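The Long Way to Jandside

I should say up front that I don't like boats. I get queasy on a dock. So when my sister-in-law gave me her spot on the Santoso trip (her knee, poor thing, nonrefundable deposit), I said yes before I had really listened to the part about the ferry.

Eight days, a homestay in the village of Wovau, a cooking lesson, a guided walk to the salt ponds, all meals. The brochure had a smiling goat on it. I packed ginger candy, two kinds of seasickness pills and a hat I had been told was essential, and I got on that ferry in July with my eyes already shut.

It wasn't so bad! It was bad, but I had pictured worse. A man across from me peeled oranges the entire way and handed them around, and by the time the island came up gray and then green I'd eaten four and lost none of them. I walked down the ramp feeling like an explorer.

My host was waiting at the bottom with a sign that had my sister-in-law's name on it. I let that go for three days. It seemed rude to correct her when she'd gone to the trouble of painting it, and she had done a little border of fish around the edge. So I was my sister-in-law at breakfast, and my sister-in-law on the walk to the salt ponds, and when the children next door yelled her name over the wall I waved like a politician.

The house had 20 steps up from the road and a blue door that stuck. I slept in a room over the kitchen, so I woke up every morning to onions. My host didn't have much English and I had nothing at all in her language except "thank you" and "goat," both learned from the brochure, and you would be amazed how far those two will carry you. She pointed, I carried. She chopped, I chopped slower. On the second evening she took the knife away from me, turned my thumb under, and gave it back. I'm fifty-eight years old and I'd been holding an onion wrong.

On the fourth day it rained, the kind of rain that comes in under doors, and the walk to Jandside was called off. Jandside was the thing I had wanted to see. It's the old harbor on the other side of the ridge, with the painted boats, and the road to it goes to soup in wet weather. I sulked. I sat at the kitchen table with my chin in my hand, and my host looked me over.

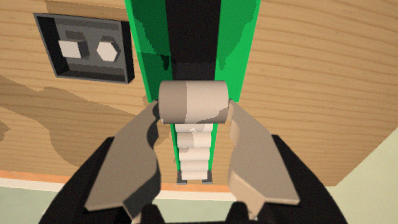
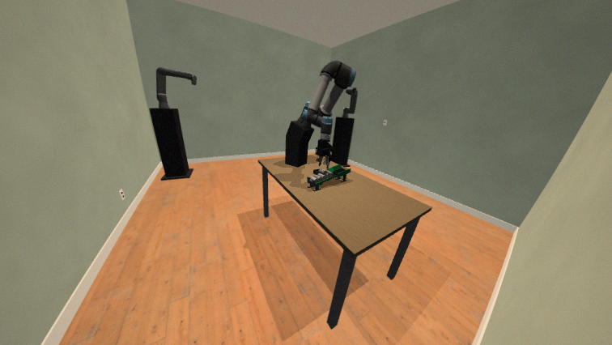 Robot arm simulation: the gripper fingers on a short cylinder, and the arm at the far end of the table.

After a while I asked her, with my hands, for the onions. We made a stew that took all afternoon. Somewhere in the middle of it I told her my real name. I pointed at the painted sign, which she'd propped up on the windowsill, and shook my head, and pointed at myself and said it out loud. She stared at me. Then she laughed so hard she had to hold on to the stove rail, and she went out in the rain and shouted it over the wall to the neighbors, and I could hear the laughing go down the street from house to house like somebody rolling a barrel.

After that I was everybody's business. A woman I'd never met brought me eggs. The oranges man from the ferry turned up (he was a cousin, of course he was a cousin) and said that if I really wanted Jandside there was another way to get there.

I bet you can guess.

It was a very small boat. It had Zunum painted on the front in yellow and an engine that sounded like a cough. I took both kinds of pills, which the box says not to do, and I sat in the bottom with my essential hat pulled down over my ears while we went the long way around the point. My host came too. She held my elbow the whole time and sang something under her breath, and I said "thank you" and "goat" to her over and over, which got us both giggling.

And then we came around the rocks and there were all the boats, red and green and that same yellow, knocking together in the rain.

I was sick over the side right about then. She held my hat.

The sign is in my hallway now. She painted out the name before I left and put mine in, a bit squashed, because mine is longer and she didn't want to lose any of the fish.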